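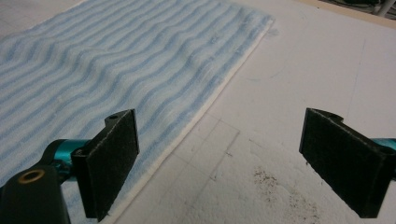 The open day took up most of my attention this quarter, so I'll begin there and come back to the spending further down. As you'll remember, your grant to the Dandaveo project asked us to show the towel-handling work to people outside the group at least once before winter, and on 2024-11-06 we did, with 41 guests through the door. I had worried that household cloth would look dull next to the livelier things people expect from robots, but it held their interest very well! We kept the setup plain, with a striped terry towel laid flat on the white table and the hand-held gripper brought in with its two black pads standing open on either side of the hem, and guests gathered close to watch how the approach is made. Several of them stayed a good deal longer than the 15 minutes we had set aside for each group.

Mostafa Helmy ran the table and I did most of the talking (too much of it, he tells me). We explained that a person guides the gripper by hand while the motions are recorded, and that the recordings later become practice material for the arm. The guests from Clustelau, who run a commercial laundry, asked the sharpest questions, mainly about edges. They wanted to know how a machine is supposed to find a hem when the pile is thick and the cloth has been dropped any old way. That is the very thing we have been working on since September, so it was a pleasure to be asked.

I was also glad to see how many people wanted to take a turn themselves. Holding the gripper gives you a feel for the problem that no slide will, and the talk around the table got a lot more lively once a few guests had tried to pick up one layer of cloth by its border.

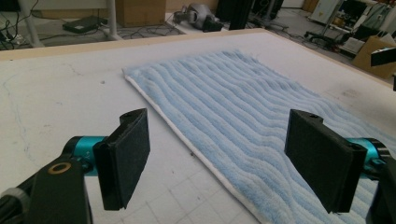

Loubna Abou Zeid asked whether we had been too kind to ourselves by starting from towels that are already spread out, and said she would like to see a heap straight from the dryer next time. It's a fair point, and we have put it into the plan for the coming quarter.

On the money side, we remain within budget. The printed handouts came to a little less than expected, and we have 2 requests for a return visit, one from Clustelau and one from Tallavach, which I would like to fit in before the next report. I'll send dates as soon as the room is confirmed.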